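Trirnover Robotics Club
Pre-session safety checklist, wrist-camera arm
Filled in Friday, 3:40 p.m. Comments are under each item. Items marked HOLD have to be cleared before the arm is powered again.

1. Arm and base

1.1 Base clamps tight, no rocking when pushed by hand. OK
1.2 Emergency stop pressed and released, arm goes dead each time. OK
1.3 Stop button within reach of the person at the keyboard. HOLD
Comment: The extension lead is too short to bring the button to the far seat. Either swap seats or get the longer lead from the Dramever box.
1.4 Hour counter read and logged. 3,608 minutes. OK
1.5 Speed limit set to the student profile. OK
Comment: The profile had been changed to the competition one. Changed back. Please write it on the board if you switch.

2. Floor and surroundings

2.1 Tape line at 940 mm from the base, complete all the way round. OK
Comment: Two strips lifting on the door side. Replaced.
2.2 Nothing inside the reach of the arm that is not part of the task. OK
2.3 Soft coverings flat wherever the arm will travel low. HOLD
Comment: The black shaggy rug has a long fold running toward the foot of the white furniture leg, and the pile stands up in a mound on the other side of it. Flatten both. Minimum height over the rug stays at 38 mm until this is signed off.

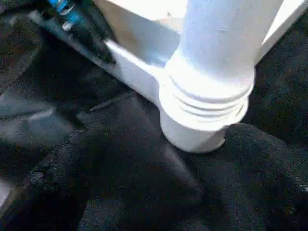 The 38 mm limit is too low for long pile, according to a note added under this item by Bisht. The fingers can catch fibers well before the height reading says they should, and the force cutoff is slow to react to something that soft. Bisht wants the limit doubled for anything shaggy and left alone for hard floors.
Reply: Agreed for now. Doubled in the settings file. We will look at it again after the Kostden qualifier in April.

2.4 Furniture used as an obstacle does not slide when nudged. OK
Comment: Nudge it at the bottom, near the floor. Pushing at the top tells you about tipping and is a separate check.
2.5 Walkway to the door clear. OK

3. Cables

3.1 Wrist camera cable clipped at every joint. OK
3.2 Slack at full extension, no pull on the connector. OK
Comment: Done with the arm moved by hand, power off.
3.3 No tape residue on the cable jacket. OK
3.4 Spare cable in the box and labeled. HOLD
Comment: Spare is there, label is missing. Part number ends in 988 if you are making a new one.

4. Gripper and contact tasks

4.1 Finger pads seated, no tears. OK
4.2 Grip force at the low setting before any plastic part is handled. OK
4.3 Fingers open fully on the release command. OK
4.4 Students know to keep hands out until the release light is green. OK
Comment: Went over it again with the new group.

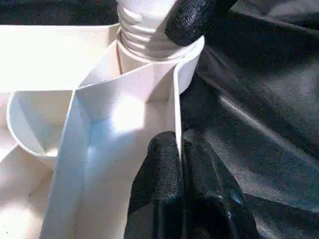 Grip force is the setting students change most, so read it off the screen every time and do not rely on the last log entry. Start low and go up one step at a time. For molded pieces like the white one with the cup-shaped pocket, plan the contact first and watch thin walls for flexing. Anything hanging near the fingers counts as a snag point and goes on the sheet, including the thin brown cord by the threaded neck. If you can't keep the path clear of it, stop and ask before running the task.

5. Shutdown

5.1 Arm parked in the rest position. OK
5.2 Power off at the wall, key back in the drawer. OK
5.3 Log saved under the session name. OK

Open items: 1.3, 2.3, 3.4. Initial next to each one when it is cleared and leave the sheet on the clipboard.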